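Visit Report: Medication Storage and Handling Session, Prestgate

Prepared by Qianru Cheng for the Skallholm Residential Care Network
Date of visit: 2020-12-10

Purpose of the Visit

The Skallholm network is revising its guidance on how medication is stored and set out in shared homes. The Prestgate site holds an open day twice a year, and the network was invited to attend the session on pill bottles and work surfaces. Two staff members took part. The visit began with a short welcome and a review of the site's storage rules, after which guests were shown to the worktable used for the session.

The main point of interest was the division of the table. A raised wooden shelf is used for standing bottles, and the lower surface is used for handling. Bottles on the shelf are considered put away. Anything on the lower surface is considered in use and must be accounted for before the session closes.
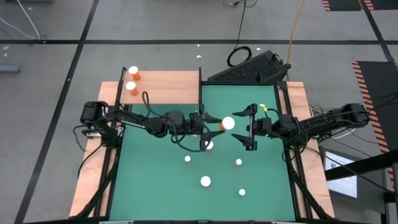

Shelf and Table Layout

The bottles are of the familiar pharmacy kind, orange or amber with white caps. Our hosts explained that they prefer see-through bottles for training, as the level of the contents can be checked without opening the cap. Our own homes use a mixture of bottles and blister packs supplied through Mertens, and the comparison was useful. With blister packs a missed dose is easy to notice, while a bottle calls for a written record.

The shelf is low enough that a seated person can reach it. Ms. Cheng asked whether it might be fitted with a lip at the front. The hosts replied that a lip had been considered and set aside, as it made wiping down the shelf more difficult.
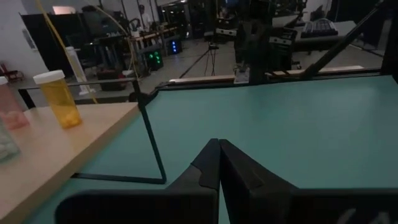 Cleaning was discussed at some length. The site wipes the table at the start and end of each session and does not allow food or drink on it. Tablets found outside a bottle are never returned to one. They are placed in a separate container and recorded on a sheet, which is kept for 2 years.

A question was raised about bottles that look alike. The site sorts first by resident and then by time of day, and does not rely on the color of the bottle. Tint varies with the supplier, and the bottles on the table during our visit included a pink one and a pale yellowish one among the amber.
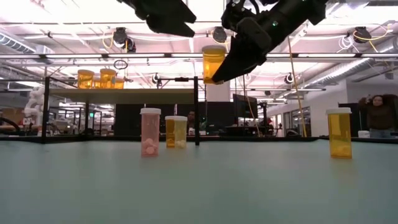 The hosts recommend leaving a clear space between bottles wherever the table allows it, so that each can be picked up without touching the next. Our homes generally work from a narrow counter, and the Stukitz house in particular would need to give up some of its counter storage to follow this advice. The house manager there will be consulted in March.

Sorting into Cups

The final part of the program concerned open cups. Cups are used at Prestgate for sorting practice only and are not used for storage. Participants are asked to keep different kinds of pieces in separate cups and to place the cups well apart from any open bottle. 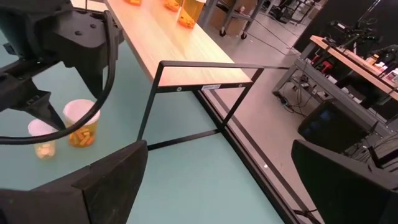

Two cups of sorted pieces on the worktable, with the raised shelf beyond.

Follow-up

The network will request a copy of the Prestgate cleaning sheet and will try a raised shelf in one home before making any change to the written guidance. Comments from staff may be sent to the Skallholm office.

Recent Reports
Visit to the Mertens Supply Warehouse
Kitchen Safety Review, Stukitz House
Labeling Guidance for Shared Homes
Skallholm Staff Training Calendar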